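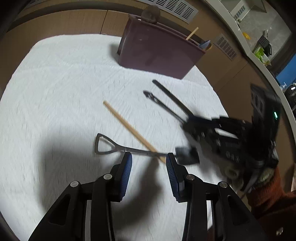 Shovel-shaped utensil and long wooden stick on the white table cloth.

Sinddale Utensil Table
README and data card, version 2

Summary

The Sinddale Utensil Table is a collection of 844 records on the handling and putting away of small kitchen utensils. Each record covers one utensil and notes its type, the part taken hold of first, its direction on the cloth, and the place where it was put down. The collection is maintained by Forkia at its Sinddale office. Inquiries should be addressed to Esperanza Zamora, who is responsible for the records and for all corrections to them.

Contents of the release

records.csv — one row per utensil placement
sessions.csv — one row per session, 60 in all
items.csv — the list of utensil types, with short names
cloth_notes.txt — remarks on the table covering
CHANGES.txt — corrections made after version 1

Files are encoded in UTF-8. The session number is the first column in both records.csv and sessions.csv and may be used to join them. Session numbers were assigned in advance, and a gap in the order of the rows does not indicate a missing session.

Utensil types

Six short names are used: shovel, stick, spoon, spatula, metal-head, and other. The short name describes the form of the utensil and makes no claim as to its proper use in cooking. A small metal piece with a loop handle and a flat blade is entered as shovel. Long thin pieces of wood are entered as stick whether they were sold as skewers or as chopsticks. Version 1 kept these apart, and the two raters disagreed so often that the distinction was dropped.

A spatula with a wooden handle is entered as spatula, with the handle material given in the column handle_mat. Where only the handle of a standing utensil can be seen, the type is left blank. Raters were instructed not to guess.

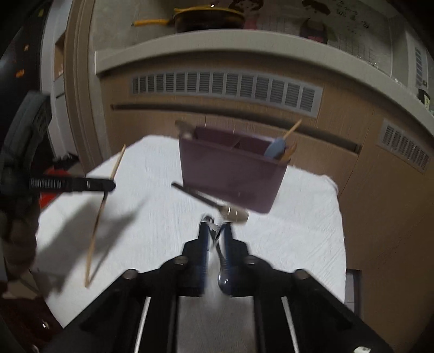
Sinddale, January 10, 2018

The utensil caddy is rectangular, mauve-purple in color, and divided on the inside. It stands on the cloth toward the far edge of the table, on the side of the wood-grain cabinets. A light blue silicone spatula and a wooden spoon are among the pieces kept upright in it. The column caddy_side records the half of the caddy in which a utensil was placed, as left or right from the near side of the table. A utensil resting across the divider is entered as both.

Utensils that stood in the caddy at the opening of a session are listed in sessions.csv under standing. They have no row in records.csv unless they were taken out.

Table covering

A white textured cloth is listed as the covering for every session. Creases are entered in cloth_notes.txt when they lie under or beside a utensil. Thin pieces such as sticks may turn slightly at a crease, and users who work with the direction column should consult the notes first.

Direction is given as the line from handle to head, read on a clock face. For a stick, which has no head, the value is given as a pair of opposite hours. Crossed utensils share a value in the column cross_id.

Known limitations

The collection represents one kind of table and a narrow choice of utensils. Knives and forks were left out by decision of the Sorensen kitchen office, which lent the utensils. The label other is used unevenly in the early sessions and has not been revised.

Terms of use

The files may be copied and used for teaching and study, provided that this README remains with them. Corrections should be submitted on the Cleleck form, giving the session number and the row concerned. Accepted corrections are entered in CHANGES.txt each June.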